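Second week of rehearsals with the Dosham community orchestra. We finally have all our parts for the Dvořáček suite. The rental set came with two second-horn books and no first, so Wednesday was mostly phone calls.

Bowings are done for the outer movements. I'm leaving the slow one alone until the cellos have played it through with the winds. It sits low and it drags if you start it under tempo.

We cut the repeat in the scherzo. With it in, the first half runs past the hour and the brass have nothing left for the finale.

Tickets: the hall at Hukireck is still the plan. Doors at 7, downbeat at 7:30. Students get in free — bring a card.

Program order is overture, suite, intermission, symphony. I had the symphony first until last night.

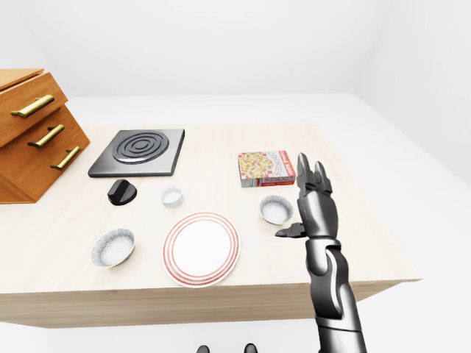

Danica Grgić replied that she'd put the suite after the break, while the horns are fresh. I thought about it. The harp has to leave by 9, so it stays where it is.

Strings only next time, 6:45. Bring pencils.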